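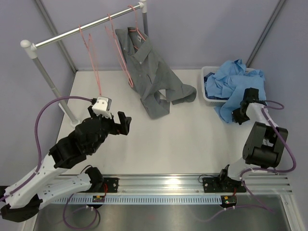
Do cold-water laundry detergents work as well as the label claims?

We don't know, and we would be wary of anyone who says they do before running a few hundred household loads through a proper comparison. That is the study we are recruiting for.

Call for participants: the Prornby Household Wash Trial

Every supermarket aisle in the country now promises a brilliant clean at 20 degrees. Most of these promises rest on tests the manufacturer designed, using stains the manufacturer picked, on fabric swatches no family has ever worn to footy training. Our own first attempt wasn't much better. We asked people what they thought of their powder, and they told us they liked the one they had paid the most for.

This time the products are blinded. You will get plain tubs marked with a code, and neither you nor the person who drops them off will know what is inside. One of the tubs may contain very little detergent at all. If that bothers you, please don't apply.

What you would do

You would wash your normal laundry at home for 12 weeks, starting in May. Each week you put a stained cotton strip (we supply them, already soiled with tea, cooking oil or red dirt) in with a regular load, line dry it out of direct sun, and post it back in the prepaid envelope. You also fill in a short log: cycle, temperature, size of load, anything odd. The log takes a few minutes. People who tell us it takes no time at all tend to be the ones who fill in the whole month on the last night, and we can usually tell.

Who we want

Households of any size with their own working washing machine, front or top loader. You need to be 18 or over and willing to give up fabric softener for the duration. Renters are welcome. We can't take anyone employed by a detergent or appliance company, or anyone in the household with a known skin reaction to laundry products.

What you get

$400, paid in two halves, the second once your last strip arrives. You don't keep the leftover product. You will be sent the results, including the dull ones. If the cheap tub does as well as the dear one, we'll print that, and if the whole thing shows no difference worth having, we'll print that too.

Who pays for it

Prornby is funded by member subscriptions. The tubs are filled by Mnguni, a packing firm with no stake in which product wins. You should still ask about it, and Themba Ndlovu will send the funding statement and the full protocol to anyone who wants to read them before signing.

To apply

Write to Tomás Falcão at the Prornby office with your suburb, the make and rough age of your machine, and how many loads you do in an ordinary week. Applications close Mon 25 February. Please give your real number of loads, even if it is embarrassing.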